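How to Budget for Hand-Held Grippers Without Fooling Yourself

Search this site Go

Every quote I've read for a gripper setup starts with the gripper. Fine, but that's the line least likely to hurt you. Do the sheet in this order.

1. Write down the task first. One sentence, one table, named objects. If the vendor asks for your "vision" instead, keep your wallet shut.

2. Price a pair. Two-handed work needs two units, two cables and somewhere to run them. The Clatuno quote I was sent in May listed one of each. Ask.

3. Put wear parts on their own line. I allow $328 a year for fingers and screws. Sepehr Ranjbar thinks that's high. He also has 11 spare fingers in a drawer, so somebody paid for them.

4. Budget the station. Table, rack, jars, lids, lighting. Cheap stuff, but five trips to the store is a day of somebody's pay.

5. Be suspicious of "up to 100 hours of use." Get the test conditions in writing or cross it out.

6. Ask for a trial on your own objects. A sales demo uses whatever the vendor likes to pick up.

Jar work at a small table: 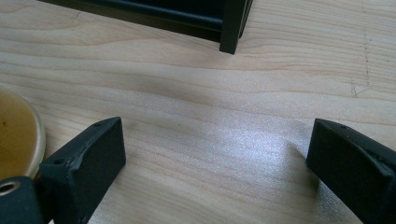
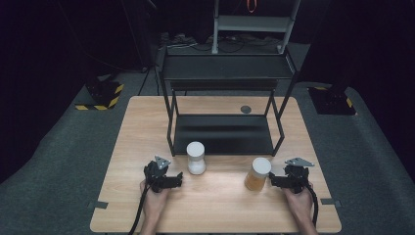 7. Hold back the last payment until your own people have used the thing for two weeks. Azadeh Esfahani got that clause from Clumeck by asking once, by email. I had been told they never agree to it.

8. Leave the software subscription for year two off the "optional" list. Try canceling it and see how optional it is.

Contact | © Plilturholm Workshop Notes | Back to top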